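Spent the afternoon at the Grakolholm open day and my feet hurt and I'm so happy. Thread!

First thing - it's way bigger inside than it looks from the parking lot. They let us in by groups, and ours had 5 minutes before the guide gave up on keeping us together.

Started at the Allance stand, where a little arm was sorting bottle caps by color. A kid next to me kept handing it buttons. It took them all very politely.

Then upstairs to the Mukach room, which is all about taking old electronics apart. I could have stayed there till closing. I did stay there for 60 minutes, so, close.

They told us they have 296 old office computers waiting in the storeroom. My whole first job was fixing machines like that and I have the knuckle scars to prove it.

The robot they were showing is called Pyo. The team has been at it for 3 years and they still lean in every time it moves. 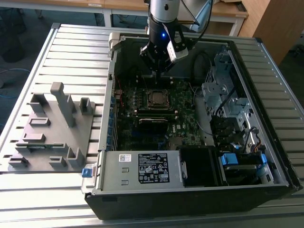 I asked what the hardest part is, expecting them to say screws. Nope - cables! A cable is never in the same place twice, and it bends when you touch it. I've thought about this all the way home.

Also loved how open they were about what doesn't work yet. Somebody asked if it could do laptops and the whole team just laughed.

They're doing another open day later in May, sign-up is at the front desk. Go early, the Mukach room fills up fast.

And eat before you go. The coffee cart ran out of everything except raisin buns.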